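Skelta Pushes Back Validator Upgrade After Testnet Nodes Drop Out of Sync
Sunday, November 17, 2019
Infrastructure • 2 min read

Developers of the Skelta proof-of-stake network have delayed a scheduled hard fork after a fault in the new block validation code caused test nodes to fall out of sync, according to a notice posted to the project's repository.

The fork, named Bekine, had been set to activate on the main network at the end of the month. It changes the way validators are selected for each block and raises the number of active validator slots from 100 to 300. No replacement activation height has been given.

The fault appeared on the public testnet when nodes running the release candidate rejected a block that older clients had accepted. Nodes on the new client stopped at that height, while the rest of the testnet continued to produce blocks. Release manager Carmela Negri wrote that the two versions disagreed on how to round the stake weight of accounts holding fractional balances.

"The rounding rule was in the specification, but the test suite only covered whole-number balances," Negri wrote. "The suite will be extended before another candidate is tagged." 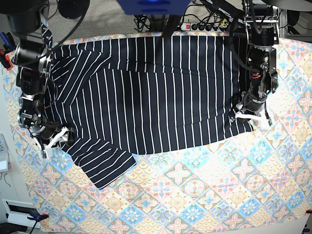
Main network balances and transfers are not affected. The current client does not contain the new selection code, and operators who have already installed the release candidate on main network machines are asked to return to the previous stable version. The downgrade does not require a full resync – the database format is the same in both.

Oravec, a Skastholm firm that runs staking nodes for outside customers, said it had paused its own rollout. Octavio Palma, its head of operations, said the firm had moved 30 machines to the candidate for testing and would keep two of them there to collect logs.

Bekine was first proposed in August. The proposal also lowers the minimum stake for a validator to 2000 tokens, a change some operators opposed on the grounds that smaller validators would be more likely to miss their assigned blocks. That part of the code was not involved in the fault and will ship unchanged.

A second release candidate will run on the testnet for at least two full staking periods before a new activation height is put to a validator vote. The patch for the rounding error is open for review in the project's repository.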